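Pilness Women's Reading Archive opens its lending collection to the public this November

JILVILLE — The Pilness Women's Reading Archive will open its full lending collection to the public in November, with 1,292 books, diaries and pamphlets by and about women available to borrow free of charge for the first time.

Until now the collection could be used only by appointment, in a single room above the Delorme building in the centre of Jilville. From November, anyone living in Jilville or the neighbouring parishes will be able to join as a borrower and take home up to four items at a time.

The collection was started by a group of local women who met to swap novels and memoirs they could not find in the shops. Members kept what they read, wrote notes inside the covers and passed the books along. Many of those notes are still there, and the archive has decided to leave them in place. Borrowers will come across recipes, arguments with the author, bus times and, in one copy of a girls' school story, a running tally of every time the heroine is told to sit down.

"People ask whether a collection like this is still needed when you can order almost anything and have it the next morning," said Neville Lambert, manager of the archive. "Plenty of what we hold was printed once, in small numbers, and has never been reissued. If you want to read what a mill worker or a district nurse in this area thought about her own life, this is where you come."

What is in the collection

Of the 1,292 items, 927 are printed books. The rest are diaries, letters bound by their owners, club minutes, cookery notebooks and pamphlets. Fiction makes up the largest share, with a strong run of detective stories, school stories and family sagas. There are also shelves for travel, local history, poetry, health and working life.

The oldest and most fragile diaries will stay in the reading room, where they can be used at a table with a member of staff present. Printed copies have been made of seven of them, and these can be borrowed in the usual way.

The catalogue has been rewritten over the past two years. Earlier versions listed married authors under their husbands' names, as was common when the cards were first typed. Authors now appear under the names they wrote with, and the other names they were known by are given as cross-references. A reader looking for a grandmother or great-aunt should be able to find her under either.
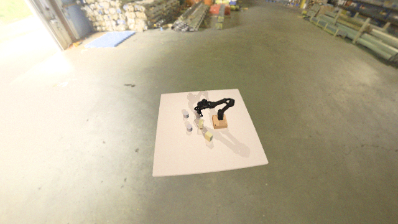 The Serkska talks

The opening will be accompanied by a series of four evening talks, named after the Serkska reading circle, which met in Jilville for many years and gave the archive its first donation. Each talk begins at 7 p.m. in the reading room and lasts an hour, with time for questions.

The first will be given by Amanuel Ayele, who catalogued the diaries and is writing a study of them. His subject is the reading habits of women in domestic service — what they read, when they found the time, and who lent them the books. The remaining talks will cover girls' detective fiction, the letters pages of women's magazines, and the keeping of family papers at home.

"The diarists mention books all the time, usually in one line between the washing and the weather," said Mr Ayele. "One of them finished a novel on the back stairs and wrote down that she was cross with the ending for a week. I have read the novel and I think she was right."

The talks are free but places must be booked. A hearing loop is fitted in the reading room, and there is a lift to the first floor from the side entrance of the Delorme building.

How to join

Borrowers need to be 16 or over and should bring one proof of address. Younger readers can borrow on a parent's or guardian's card. Items are lent for four weeks and can be renewed unless another reader has asked for them. There are no fines for late returns, although the archive will write to borrowers whose items are overdue.

Donations

The archive is also asking for donations of books and papers. It is particularly short of material from women who came to Jilville from abroad, and of anything written in a language other than English. Diaries and letters can be given outright or lent for copying, and families may ask for names to be withheld from the catalogue. Please speak to staff before bringing in large quantities, as storage is limited.

Enquiries about joining, the talks or donations should be made at the reading room desk. Press enquiries should be addressed to Neville Lambert at the Pilness Women's Reading Archive, Delorme building, Jilville.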